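Cuaderno de trabajo, junio
Conciliación de pases anuales, parque de Valderrama

9:20. Retomo la conciliación donde quedó en la entrada anterior. Objetivo: cuadrar los ingresos diferidos de pases anuales que Zelport lleva en contabilidad con los pases vivos según Raltivell (venta y control de accesos). El cierre del trimestre se hizo con el saldo contable sin ajustar y una nota de diferencia pendiente. La nota hay que sustituirla por una explicación o por un asiento.

Datos de partida. Extracción de Raltivell con fecha de corte a fin de mes, filtro por parque = Valderrama y tipo = anual. Salen 3.451 pases con estado activo. La extracción contable se hace por la cuenta de ingresos anticipados, subcuenta de pases, con detalle por número de operación. Cruce por número de operación con el script Pludirik, misma versión que en la prueba de mayo, sin cambios en los parámetros.

Resultado del primer cruce: 657 pases activos sin partida contable equivalente. En sentido contrario (partida contable sin pase) salen muy pocos, los dejo para el final.

Primera comprobación, la de siempre: formato de la clave. Raltivell exporta el número de operación con ceros a la izquierda cuando el canal es taquilla y sin ellos cuando es web. La contabilidad los guarda siempre sin ceros. Pludirik normaliza esto desde abril. Revisadas a mano varias líneas de taquilla y cruzan bien. Descartado.

Segunda comprobación: espacios y caracteres no imprimibles al final del campo. Hay algunos en el fichero contable, todos en operaciones de grupos. El script los recorta. Descartado también.

10:45. Ordeno los no cruzados por fecha de alta. No se reparten de manera uniforme: hay dos concentraciones claras, una en la campaña de otoño y otra en las dos primeras semanas de la de Navidad. Fuera de esas ventanas quedan casos sueltos. Esto apunta a algo comercial y no a un defecto de la extracción.

Miro las condiciones de las campañas. En otoño se vendió la renovación anticipada: el titular de un pase con vencimiento próximo paga el siguiente con descuento y el nuevo periodo empieza al terminar el anterior. Raltivell no crea una operación nueva para la renovación. Prolonga la existente y genera un apunte de cobro con su propia referencia, que es la que llega a contabilidad. El pase conserva el número antiguo y el cobro lleva uno nuevo. El cruce por número de operación no puede encontrarlos.

Solución provisional: segunda pasada de cruce sobre los no encontrados, con clave compuesta de identificador de cliente, importe y mes de cobro. Riesgo de falsos positivos en familias que renuevan varios pases a la vez con el mismo identificador e importe. En esos casos se admite cruce múltiple siempre que el número de pases coincida con el número de cobros. Si no coincide, se deja sin cruzar y pasa a revisión manual.

Lanzada la segunda pasada. Cruza algo más de la mitad de los pendientes. Las familias con varios pases se resuelven casi todas.

11:30. El resto, la concentración de Navidad. Se trata de pases regalo. El comprador paga un código, el beneficiario lo activa después, y la operación de activación figura con importe cero. El cobro original está en contabilidad, pero en la subcuenta de bonos y tarjetas regalo, que no entraba en la extracción. Es decir, el pasivo existe y está en otra línea del mismo epígrafe.

Efecto sobre el balance: ninguno en el total de ingresos anticipados mientras el código no se activa. A partir de la activación sí hay efecto, porque el pase regalo empieza a devengar por meses y la subcuenta de tarjetas regalo no tiene calendario de devengo. El ingreso se queda retenido hasta que alguien reclasifica el saldo a mano. No he encontrado reclasificaciones en el trimestre. Posible ingreso infrarreconocido en Valderrama desde enero.

Esto hay que cuantificarlo antes de proponer asiento. Necesito la fecha de activación de cada código, y Raltivell la guarda en la tabla de eventos, que no está en la extracción estándar. Pedida extracción adicional.

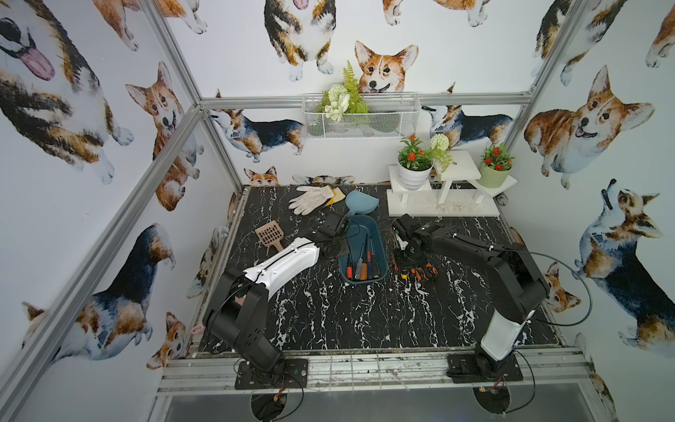 12:50. Mientras llega la extracción, reviso el criterio de devengo, que tampoco está claro por escrito. La política contable de Zelport dice que el pase anual se reconoce linealmente durante su vigencia. El módulo de devengo calcula por meses completos y toma como primer mes el de la compra. Un pase comprado el último día del mes devenga ese mes entero. En volumen normal el efecto se compensa entre meses, pero en campaña no, dado que las ventas se acumulan al final de noviembre.

Probado con una muestra de unos 3.000 pases, devengo diario frente a devengo mensual. La diferencia se concentra en noviembre y se invierte doce meses después. A efectos anuales es pequeña. A efectos trimestrales depende de en qué lado del corte caiga la campaña. No propongo cambiar el módulo ahora. Propongo dejar documentado el efecto y repetir la prueba en el cierre de diciembre.

Otra cuestión que ha salido al mirar la vigencia: el parque cierra por temporada y los pases se venden por doce meses naturales. Reconocer linealmente durante los meses de cierre supone registrar ingreso sin que haya prestación. Hay argumentos para los dos criterios (el pase da también descuentos en tienda en línea y reserva preferente, que siguen vigentes con el parque cerrado). No me corresponde decidirlo. Lo anoto como consulta para el área de normativa, con la muestra adjunta y los dos cálculos.

15:10. Recibida la extracción de eventos. Viene con la hora en UTC. Las activaciones de última hora del día pueden caer en la fecha siguiente o en la anterior según se convierta. Conversión a hora peninsular antes de cualquier cálculo. Comprobado el cambio de hora de marzo, la conversión lo trata bien.

Cruce de códigos activados con cobros de la subcuenta de tarjetas regalo. Clave: código promocional. Cruza casi todo. Quedan fuera 11 pases, que miro uno por uno:

- Varios proceden de compensaciones por atención al cliente. Pase emitido sin cobro, por decisión comercial. No hay pasivo que reconocer por esta vía y no deberían estar en la población. Habría que filtrarlos por motivo de emisión.
- Otros son sustituciones por pérdida de tarjeta. El pase antiguo se anuló con retraso y durante el corte figuraban los dos como activos. Duplicado de población, sin efecto en importe.
- Uno tiene el código mal grabado, con dos caracteres intercambiados. Cruza al corregirlo.
- Uno sin explicación. Activado en enero, importe cero, sin código ni motivo. Enviada consulta al equipo de taquillas de Valderrama.

16:00. Cálculo del ingreso pendiente de reconocer por pases regalo activados. Método: precio del código neto de impuestos, dividido entre doce, multiplicado por los meses transcurridos desde la activación con el mismo criterio de mes completo que usa el módulo. Uso el criterio mensual para que el ajuste sea coherente con el resto de la subcuenta, aunque no sea el más preciso.

Dos dudas sobre el precio:

a) Algunos códigos se vendieron dentro de un paquete con noche de hotel. El importe de la línea es el del paquete. La parte correspondiente al pase debe asignarse por precio de venta independiente, y el hotel se factura desde otra sociedad del grupo. He separado esos casos en una hoja aparte y no entran en el ajuste hasta tener el reparto.

b) Los códigos comprados por empresas para sus empleados tienen descuento por volumen aplicado en la última factura y no en cada línea. El importe por línea está inflado. He prorrateado el descuento entre todas las líneas del pedido.

Con esas dos correcciones, el ajuste queda por debajo del umbral de materialidad del trimestre. Aun así conviene registrarlo: es sistemático, siempre del mismo signo, y crecerá con la próxima campaña si se mantiene el formato regalo.

16:40. Sobre Pludirik. Cambios que dejo hechos en la rama de trabajo, sin pasar todavía a la principal:

- Segunda pasada con clave compuesta, activable por parámetro, desactivada por defecto.
- Lectura de la subcuenta de tarjetas regalo como segunda fuente.
- Conversión de zona horaria en la carga de eventos.
- Informe de cruces múltiples en fichero separado, con recuento de pases y cobros por cliente.

Falta el filtro por motivo de emisión. El campo viene vacío en las altas anteriores a la migración, así que un filtro directo eliminaría pases buenos. Hay que tratar el vacío como motivo ordinario y revisar cuántos se cuelan.

El tiempo de ejecución sube de forma apreciable con la segunda pasada. El cuello está en la comparación por cliente, que recorre la tabla completa. Con un índice por identificador debería bastar. No es urgente con un solo parque, sí lo será si se extiende a los demás.

17:15. Partidas contables sin pase, lo que quedaba de la mañana. Son devoluciones tramitadas después del corte: el pase aparece ya anulado en Raltivell porque la extracción toma el estado del momento de la consulta y no el de la fecha de corte. El filtro de fecha solo actúa sobre el alta. Defecto conocido de la extracción, ya estaba anotado en una entrada de invierno y sigue abierto. Para el próximo cierre, lanzar la extracción la misma noche del corte.

Pendiente:

- Respuesta de taquillas sobre el pase sin código.
- Reparto del precio en los paquetes con hotel.
- Consulta a normativa sobre devengo en meses de cierre.
- Filtro por motivo de emisión y prueba con el fichero anterior a la migración.
- Borrador del asiento de reclasificación, con la hoja de cálculo como soporte. Revisar signo antes de enviar.

Ficheros en la carpeta compartida de conciliaciones, subcarpeta Valderrama. La hoja buena es la que lleva el sufijo v4; la v3 tiene el descuento de empresas sin prorratear y no debe usarse.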